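Why the Left Gripper Kept Letting Go: Fault Report, Two-Arm Handover Project 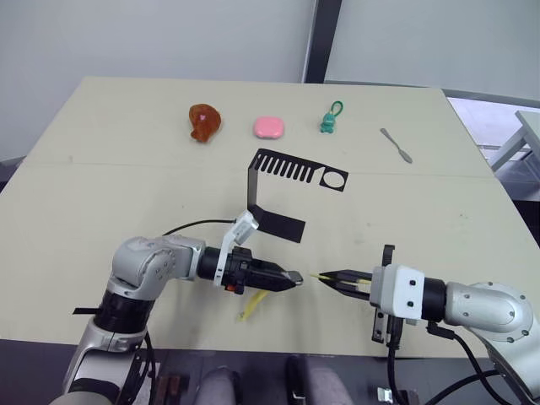 Fig. 1. Both arms over the table, gripper tips facing each other, with four small items toward the far side.

The left gripper dropped parts during handovers, and the log said it hadn't. Of 1,316 logged handovers, 48 were marked as failed. I don't believe that number. The software called a handover good when the fingers stopped moving, and fingers also stop moving when they close on nothing.

Raed Sabbagh's first explanation was worn finger pads. We changed them and ran 100 more handovers. Drops went on as before, so I would not blame the pads, although the draft of this report did.

The second explanation was timing. The right arm opened on a fixed delay, whether or not the left one had a grip. A longer delay helped with thick items and did very little for thin ones. Our supervisor called this solved – I would call it hidden.

The safety side worries me more. After one drop the left arm went on to its next position with a part wedged under the fingers, and the stop limit did not trip. It had been set high in January to get rid of false alarms. We have lowered it, and the false alarms are back.

Still open: a grip check that does not rely on finger motion alone. Until there is one, the success rate should not be quoted.

Related reports
Cirnora: cable wear at the wrist
Khasawneh bench: calibration drift
Ristach controller notes

Last updated: January
Contact | Back to top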